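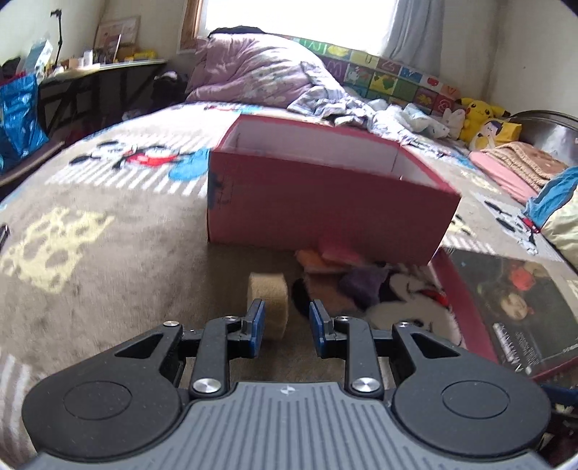 Hand-held gripper at a small foam roll, with the open box and soft toys beyond it.

Jusine trial: second progress report to the Stustmont Fund
Prepared by Kindari Home Support, August

Thank you again for your patience while we got the second stage moving. The start was slower than we'd promised (more on that below), but the team has found its feet and I'm very glad to be writing with proper news.

Our support workers have now logged 1,203 recordings of everyday tidying, using the hand-held grippers supplied by Peltonen. Of these, 73 per cent passed Peltonen's checks and have gone into the training set for the tidying arm. Most of the rejects were from the first fortnight, when we were all moving far too quickly and picking things up the way we'd do it with our own hands.

How the work has changed

A recording shift is a different sort of day from a normal home visit, and it took us a while to roster it properly. Holding the gripper out in front of you is tiring on the wrists, and getting down low for toys and odds and ends is tiring on everything else. After some frank talk at the June team meeting we moved to shorter blocks with a proper break between them, and recording is no longer tacked onto the end of a full day of visits. Complaints about sore forearms have dropped off nicely since then.

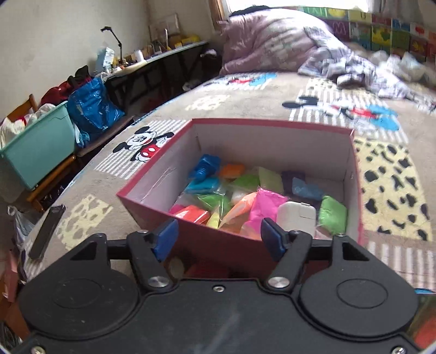
Box work: mixed packets, many in clear wrapping, with the gripper's fingers apart at the near wall.

Packets have given us the most to argue about, in a friendly way! Our longer-serving workers have firm views on how a box should be packed, and they don't all agree. Peltonen would like to hear about those differences, so we now keep a shared notebook where people write down how they went about a job and anything that felt awkward. It has made some of our quieter staff a good deal more vocal.

Worries about jobs haven't gone away, and I wouldn't want to pretend otherwise. Management has put in writing that no visit hours will be cut during the trial. What happens after it is still under discussion with staff, and we've asked for that to be settled before any arm is used in a client's home.

Budget and next steps

We are $400 over on wrist supports and padded kneeling mats, which we'd like to cover from the unspent travel line if you're agreeable. The remaining 3 training sessions will go ahead in September - two for new recorders and one on checking your own footage. Peltonen's notes on the rejected recordings will follow with the next report.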